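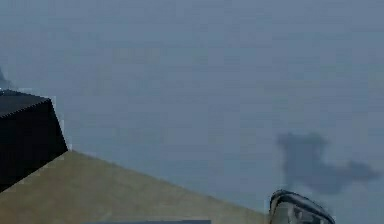 Tan surface, gray-blue background

Print this thread | E-mail this thread

Hurlow High: phones locked up all day starting this fall

gradeninedad
Letter came from the school dated 6th August. Phones go in a pouch at the front door and stay locked until last bell. That includes lunch and passing periods. Last year it was teacher by teacher, which my older one says meant two teachers enforced it and the rest gave up. Has anybody's kid been at a school that did the full day version? Mine starts ninth grade and I would like to know what to expect.

pinecrest_mom
My daughter's middle school (Cordero) did it last year. First two weeks were loud. After that she stopped bringing it up. She said lunch was different because kids talked or played cards. Her grades did not change one way or the other.

backrow77
I'm against it. The principal wants to look tough. He stood at the door with a walkie-talkie all last spring checking IDs and now it's this. Kids are not the enemy. If a student is on a phone in class, deal with that student.

hallduty
I teach there. We did deal with that student, and the next one, and the one after. I wrote up the same kid 7 times in one semester. Each write-up takes part of my planning period and then there's a call home and often no answer. I would like to spend that time on teaching. I don't agree with the principal on everything but I asked for this one and so did most of my hallway.

backrow77
Then the office should have backed you up the first time. A rule that wasn't enforced for one kid now gets put on all 800 of them.

hallduty
Fair point about the office.

gradeninedad
What about emergencies? That's the question my wife has. The letter says call the front office. I called the front office in May about a dentist appointment and was on hold until I hung up.

pinecrest_mom
Cordero added a second line for parents. It helped some. Ask at the open house if the high school is getting one. They only have the one secretary in the morning as far as I know.

oldhurlowgrad
I went to Hurlow back when the principal before the last one was there. Everybody was scared of him and everybody knew his name, and he knew ours. He'd send you home for a hat. People around here talk about him now like he saved the place. Some of my friends got put out of school that year for missing too many days and never came back, and they don't tell it that way. I'm not saying phones are the same thing. I'm saying when a principal cracks down, look at who ends up out the door.

backrow77
Thank you.

mrs_d_retired
I worked in the attendance office under that man. He was hard. The building was also safe for the first time in years and teachers quit leaving. Both things are true. I typed a lot of those letters and I still think about a few of them.

oldhurlowgrad
I can respect that. I didn't know the office side of it.

tkl_83
Does anyone know what the penalty is? I read the letter twice. It says "progressive consequences" and nothing else.

hallduty
First time, phone goes to the office until the end of the day. Second time, a parent picks it up. Third is a meeting. No suspension for the phone itself. If a kid refuses to hand it over, that falls under the old defiance rule, and yes, that one can be a suspension. I would like to see that part changed.

tkl_83
So it can be a suspension.

hallduty
It can, yes.

gradeninedad
My kid uses Flikia for her homework calendar and her bus pass is on the phone too. The bus part is fine, that's after school. But two of her teachers already said they post everything on Flikia. How does she check it at noon?

pinecrest_mom
It runs on the school laptop. You log in through the browser. The Flikia page on the laptop is slower but it has the same stuff.

tkl_83
Laptops are a whole other story. My son's Bivadeck hall pass thing logged him out every day for a month and he got marked tardy each time he couldn't pull up a pass. Paper passes worked.

hallduty
Bivadeck is still in for this year. I was hoping it wouldn't be.

backrow77
Who pays for the pouches?

mrs_d_retired
It was in the board packet. They bought 371 to start, for the ninth grade and the spares, and the rest come out of the next order. I assume the upper grades use the homeroom bins until then. Somebody should check me on that, I was reading it on a small screen.

gradeninedad
So ninth graders get the pouch and seniors get a bin. My daughter will love that.

backrow77
The seniors will walk right out of there with them. Board meeting is at 7 and there's public comment. I plan to sign up. I'd ask the rest of you to come too, whichever side you're on.

hallduty
I'll be there. I'll be speaking for it.

oldhurlowgrad
I want them to commit to putting out the suspension numbers in October, by grade, so we can see what the defiance rule is doing. I could live with the pouches if they did that.

pinecrest_mom
I'd sign on to that one.

tkl_83
Same. And take the tardies off from when Bivadeck was down.

Filed under: Schools & Parents, High School, Rules and Discipline

Recent threads
Bus route changes, east side
Cordero band fees went up again
Used graphing calculator wanted
Summer reading list, where is it posted?
Parking permits for juniors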